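Review: The Vevdale Hand-Held Gripper Kit as a Method of Collecting Manipulation Data

Reviewed for the Skostadus Applied Automation Bulletin by Yogesh Dhillon
Issue date: 14th July

Scope of the review

The Vevdale kit is sold to laboratories and training departments that wish to teach a robot arm by demonstration without placing the arm itself in front of the person doing the demonstrating. The operator holds a gripper in the hand, carries out the task, and the view from the tool is recorded along with its motion and the opening of its fingers. A policy is then trained on these recordings and run on an arm fitted with matching fingers. The Bulletin was asked to assess two matters: the tool as a piece of equipment, and the research result that Vevdale cites in support of it, namely that a policy trained on hand-held recordings can tidy a table of mixed objects it has not met before.

Our assessment was carried out over two periods, the first in March and the second shortly before this issue went to press. The kit was bought at the standard price. Vevdale answered technical questions in writing and had no sight of this text before publication.

What is supplied

The kit contains two grippers, a set of spare fingertips, a charging dock, a calibration board and a license for the recording software. The case is well made and closes properly, although the foam insert leaves no place for the second charging cable. A printed manual of 68 pages is included. It is clear on setup and much less clear on what to do when tracking is lost. The section on tracking faults refers the reader to a web page that was out of date during our first period of use.

Setup of one gripper took a trained member of staff less than an hour, most of it spent on calibration. The second gripper was faster. Calibration must be repeated whenever the fingertips are changed, and the software does not prompt for this. Two sessions in March had to be discarded on that account.

Handling

The grippers are comfortable for sessions of moderate length. The trigger has a long travel, which gives good control of the finger opening but tires the index finger. Operators with smaller hands reported that they had to shift their grip to close the fingers fully, and this movement appears in the recordings as a small tilt at the moment of grasping. The manufacturer offers a shorter trigger as a separate purchase. In our view it should be in the box.

The fingertips hold well on rigid plastic and on card. They are less reliable on thin film packaging, which tends to slide before it is lifted. Worn tips were replaced once during the assessment. Replacement requires a small hex key and some patience.

The recording software is plain and stable. It lists each episode, marks those in which tracking dropped out, and allows the operator to reject an attempt directly after it has ended. It does not allow an episode to be trimmed, so a long pause at the start must either be kept or cause the whole recording to be rejected.

The collection method

Vevdale recommends that operators change the layout between recordings, include objects that play no part in the task, and avoid slowing down for the benefit of the recording. We followed this guidance. In all, 1,645 episodes were recorded, of which 351 were rejected, chiefly for lost tracking. That rate is higher than we would wish. Most of the losses occurred when the operator faced a blank area of wall or when the tool was brought very close to the table.

A point on which the written method is silent concerns two operators working at one table. The manual assumes a single person. In practice a shared table saves space and gives recordings in which another arm and another tool enter the view, a condition that a robot in a working office is likely to meet. We kept such episodes in the training set and trained a second policy without them for comparison.

The research result

The claim under review was tested on a six-axis arm already in use at Skostadus, fitted with the matching fingers. Cups, bottles, tissue packets and short lengths of cable were used, and none of the test objects had been used in collection. The arm was asked to pick up a named item and move it to a tray.

A total of 795 trials were run. Upright cups and bottles gave the strongest results. Cups lying on their side were harder, for the fingers must come down at an angle and close on a curved wall that can roll away. Here the policy trained on the full set did visibly better than the one trained without shared-table episodes. We are cautious about the cause. The full set was also the larger of the two, and a fair test would hold the number of episodes equal. Vevdale's own report has the same weakness and does not mention it.

Cables were the poorest category. The arm often closed on a loop, lifted it, and released it short of the tray. The cited report includes cable in its object list but gives one combined score, so that a reader cannot tell how cable performed. We consider this a serious omission in a document used for sales, and have asked for the separate scores.

Comparison with the Cordero system

The Cordero system, reviewed in an earlier issue, records from an arm that the operator steers by a second, linked arm. Its recordings are cleaner and its rejection rate was lower in our hands. It is also slow, heavy and fixed to a bench. The Vevdale kit can be carried to an ordinary table and put to use the same morning. Departments that need precise placement should still prefer Cordero. Those that need variety of rooms, lighting and objects will be better served by Vevdale.
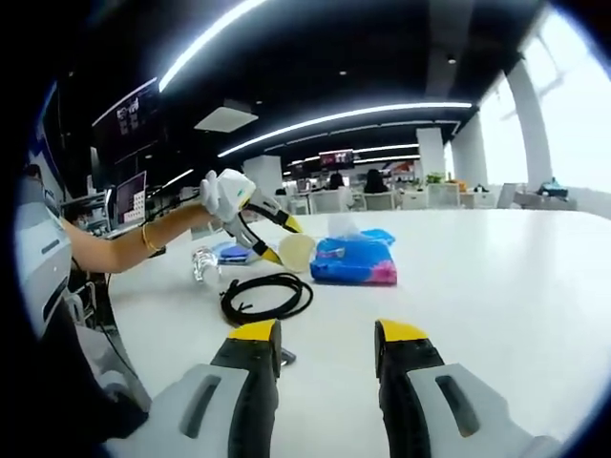

Sushil Dhillon, asked to comment on a draft of these findings, wrote that the Bulletin had been too generous on the matter of rejected episodes. At the Jomdale site the operators had found that lost tracking fell sharply once patterned mats were placed at the edges of the table, but such mats then became part of what the policy expected to see, and the arm performed worse on a plain surface. The same comment held that the trigger was a lesser concern, and that most operators adapted to it within a few sessions.

The Bulletin accepts the first point and did not test mats. On the trigger we maintain our view, as the tilt remained in recordings made late in the assessment by operators who had used the tool throughout.

Rating and recommendation

Equipment: good, with reservations on tracking and trigger length.
Software: satisfactory. An option to trim episodes is needed.
Documentation: fair.
Supporting research: partly confirmed. Confirmed for cups and bottles, not confirmed for cable, and left open for soft packets, where too few trials were completed.

The kit is recommended for departments with prior experience of training policies from demonstration. Purchasers should budget for a second set of fingertips and should request the per-object scores before relying on the published figure. Vevdale has stated that a revised manual is in preparation, and the documentation rating will be reconsidered when a copy is received.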